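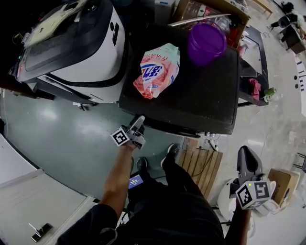
Wakcombe Utility Cart Cover

I started sewing these because I got tired of wiping down my own cart every morning. A flat top collects everything - dust, tape bits, coffee rings - and once it gets scuffed up it never looks clean again. So I made a cover, then my neighbor wanted one, and now I have a whole shelf of them in the spare room (and a second sewing machine, which I love).

The Wakcombe is a fitted cotton canvas cover with an elastic hem. You pull it over the top like a fitted sheet and that's it. No snaps, no ties! I put a double row of stitching at the corners, where my first ones kept ripping, and I wash every bolt of fabric before I cut it so yours shouldn't shrink on you.

Colors

Oatmeal, brick, navy and a dark green I call Kimaro. The green sells out fast and I only dye it in small batches, so if it's missing from the menu, send me a note and I'll put you down for the next one. I'm hoping to have a stripe by December.

Sizing

Measure the top of your cart, length and width, and then how far down you want the sides to hang. The regular drop is 4 inches. If your cart has a push handle, tell me which end it's on and I'll leave a slot there. Round corners are fine. Really odd shapes are fine too, but please trace the top on paper and mail it to me - I've tried working from phone sketches and it did not go well.

Care

Machine wash cold, hang to dry. Iron it if you're that kind of person (I'm not). Keep bleach away from the brick, it goes a very sad pink.

Price and shipping

$70 for any standard size, and custom slots are included. Orders go out on Tuesdays. If it doesn't fit, mail it back unwashed and I'll recut it or refund you, whichever you'd like.

Matching pieces: the Pidari tool roll and the Vernatov hanging pocket, both in the same canvas.

Questions go straight to me, Awuor Urio, through the contact form.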